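Holtdale have a new number nine coming, if the paperwork clears, and Prakash Kurian isn't pretending otherwise.

"We want him, he wants to come. The two clubs are talking," says the Holtdale manager, on the phone, between training and a bus. "That's as far as I can go."

The him is a striker at Petrauskas, 277 minutes in the league since the winter break and not happy about it. A loan has been talked about. So has a permanent deal, with a fee in instalments. Kurian won't be drawn on which.

"Ask upstairs. I pick the team, I don't sign the cheques. If it's a loan, fine. If it's three years, even better, I'd drive him here myself." 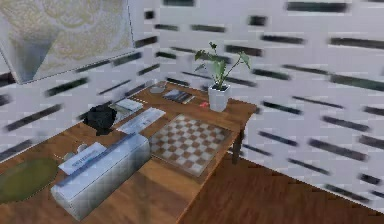
Kurian has been in charge since October and took over a side that couldn't score. Two wins in the first nine games. Crowds down to 900 on a wet night, some of them whistling by half time. He doesn't mind the whistling, he says, he'd have whistled too. Calmer now. Still no goals from the middle though, and he says he needs one player up there who stays put, like a potted plant on the back corner of a table, and lets the game come to him. "My lads run everywhere. Lovely attitude. But they run out of the box just when the cross comes in."

So a proper centre forward then. Old fashioned?

"Call it what you like. Somebody between the posts when the ball drops. I've got wingers who can cross all day, it's a waste."

The other half of the story is Xóchitl Chávez, who runs recruitment and has watched the player more than anyone. Quieter than Kurian. Chooses her words.

"We first had him on a list two summers ago. Too expensive. He was starting every week and they had no reason to sell. Now he's behind someone else and his contract is running down, so the conversation is diffrent."

Is he fit? There was an ankle.

"He is training fully. We would do our own medical, as with anybody. I'm not worried by the ankle, I'd be more worried if he'd been sat on the bench and didn't care."

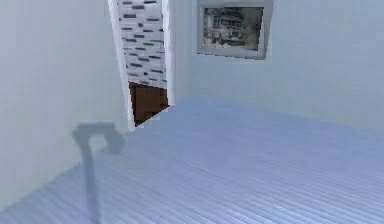
An open doorway and a framed picture

Back to the manager, second call, better line. What about the players already here? Two forwards are out of contract in the summer and will of read the same rumours as everyone else.

"I told them before the papers did. Both of them. One took it well, one went a bit quiet, and then he was the best player in training the next morning -- so you tell me." Will either get a new deal? "One might. Don't ask me which."

And if Petrauskas say no?

"Then we go again. There's a second name. There's always a second name." He won't give it. Chávez won't either, though she laughs when asked, for the first time in the whole conversation.

How sure is he, out of 100?

"Seventy. Seventy-five if you ring me tomorrow." Then the bus is leaving and he has to go.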